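Ticket: Sisover keeps putting my garnet schists in the wrong facies
Opened by Keith Trevaskis, August 31, 2022
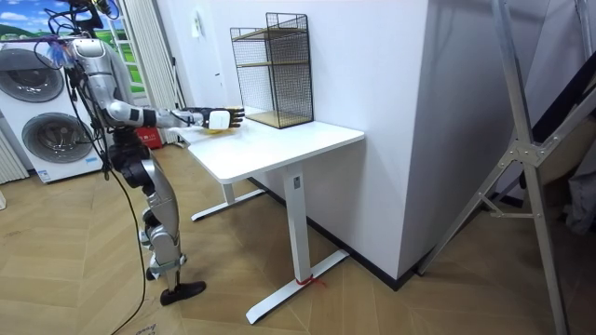
The white standing desk, with the robot's arm out over it.

Hi Wendy, me again, sorry! I've got a batch of schists and slates from the Lidum section loaded into Sisover, and the pressure-temperature plot is doing something very odd. Every garnet sample lands miles off to the left, down with the really cold, high-pressure stuff, when they ought to be sitting happily in the amphibolite field. The slates look fine.

What I've tried so far:
Closed it and opened it again (no change).
Cleared the saved plots and redrew the lot. Same again.
Typed one garnet sample in by hand instead of importing it – and that one plotted perfectly! So I don't think it's the sums, I think it's the import.

Reply from Wendy Ackroyd
Hi Keith, can you open the import file and tell me what density is down for the rock on top? Sisover uses it to turn pressure into depth. And have a look at the temperature units while you're in there.

Keith Trevaskis
Density is 2880 for all of them, which matches my notebook. Temperature for the first garnet sample is 490, and there's no unit at the top of the column at all. Oluf made the sheet back in June and I'm fairly sure he works in Celsius, but I'll ask.

Wendy Ackroyd
That'll be it, I think. With no unit given, the import takes it as kelvin, so your 490 ends up a bit under 217 in Celsius. Put "C" in the header and bring the file in again. Did the slates come from the same sheet?

Keith Trevaskis
No, the slates were in Kolbrún's sheet and she'd labelled hers properly (of course she had). Oluf says yes, Celsius. Header changed, file back in, and all the garnets have hopped over to where they should be. Lovely! Could we have a warning when the unit is blank, though? I lost most of a morning to this.

Wendy Ackroyd
Good idea, I've added it to the request list. Closing this one.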